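Betreff: Re: [Backliste] Roggenbrot klitscht in der Mitte

Hallo zusammen,

am 19. Aug. 2025 kam hier die Frage:

> Mein Roggenmischbrot ist außen wunderbar, aber innen
> immer so feucht und klebrig. Ich backe im Kasten von
> Kuster, 400 g Sauerteig, Rest nach dem Rezept von der
> Inis-Mühle. Backe ich zu kurz? Oder liegt es am Sauer?

Das kenne ich so gut! Bei mir war es monatelang genau dasselbe, und ich hatte natürlich zuerst den Ofen in Verdacht (ein alter Madex, der oben heißer wird als unten). Also länger gebacken, dann heißer gebacken, dann beides — und am Ende hatte ich eine Kruste wie ein Dachziegel und innen immer noch Klitsch.

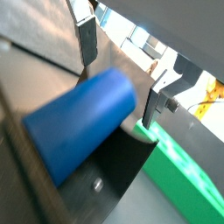 Geschrieben von: Brotecke Dremwood

Geholfen hat dann etwas ganz anderes, nämlich der Sauerteig. Meiner war schlicht zu jung. Seit März lasse ich ihn fast 18 Stunden stehen, bei Zimmertemperatur, und nehme dafür etwas weniger Wasser in den Hauptteig. Roggen braucht die Säure, sonst bauen die Enzyme die Stärke ab und die Krume wird speckig.

Und bitte nicht warm anschneiden! Ich weiß, es duftet, und die Butter steht schon da, aber ein Roggenbrot muss mindestens über Nacht liegen, besser noch einen Tag länger. Ich wickle es in ein Leinentuch und stelle es ganz oben auf den Schrank, damit ich nicht drankomme.
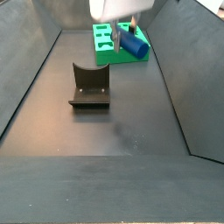

Blauer Zylinder im Greifer

Wiegst du dein Brot eigentlich nach dem Backen? Mein letzter Laib kam mit 1.924 g Teig in den Kasten und mit 1.831 g wieder heraus, das war eindeutig zu wenig Verlust, und so hat er auch geschmeckt. Jetzt nehme ich ihn für die letzten Minuten aus der Form und backe ihn frei auf dem Rost fertig.

Welches Mehl nimmst du denn, 1150 oder Vollkorn? Bei Vollkorn würde ich noch Altbrot dazugeben, das bindet schön.

Liebe Grüße und gutes Gelingen
Brotecke Dremwood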